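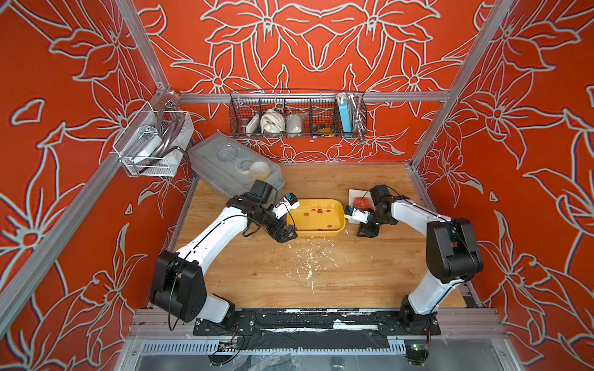
Ordenar cosas pequeñas en una mesa

Las piezas pequeñas se pierden con facilidad. Ruedan, se caen al suelo o se mezclan con otras. Para evitarlo se usan bandejas, cajas y cestas. Cada recipiente sirve para algo distinto.

La bandeja

Una bandeja es un recipiente bajo y abierto. Tiene un borde alrededor que frena las piezas. Como no lleva tapa, se ve todo lo que hay dentro y se puede coger con la mano. Si la bandeja es amarilla y las piezas son rojas, se encuentran enseguida. Sobre una bandeja roja costaría más.

Las esquinas redondeadas también ayudan. En un rincón muy estrecho se acumula el polvo y cuesta meter los dedos. 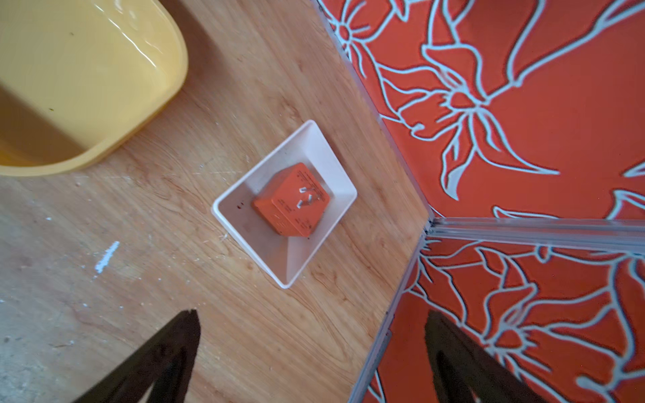

Para un solo objeto basta con una bandeja pequeña. Un adaptador de enchufe, por ejemplo, tiene clavijas de metal que sobresalen, y así no se engancha con lo demás. Recuerda: los enchufes y adaptadores los conecta siempre una persona mayor.

La caja con tapa

La caja con tapa guarda lo que no se usa todo el rato. La tapa protege del polvo. Si el plástico es translúcido, deja pasar la luz y se adivinan las formas del interior, aunque algo borrosas.

La cesta de rejilla

Está hecha de alambres cruzados con huecos entre ellos. Pesa poco y se puede colgar de la pared, y entonces no ocupa sitio en la mesa.
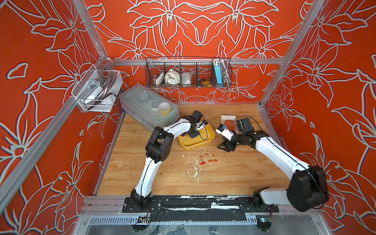 Algunas cestas tienen divisiones. En cada hueco va una cosa: un trapo, una bolsa, una herramienta.

Pruébalo en casa

Busca 14 piezas pequeñas, como botones o fichas, y 2 recipientes bajos. Sepáralas por color o por tamaño. Cuando termines, guárdalas en una caja y ponle una etiqueta.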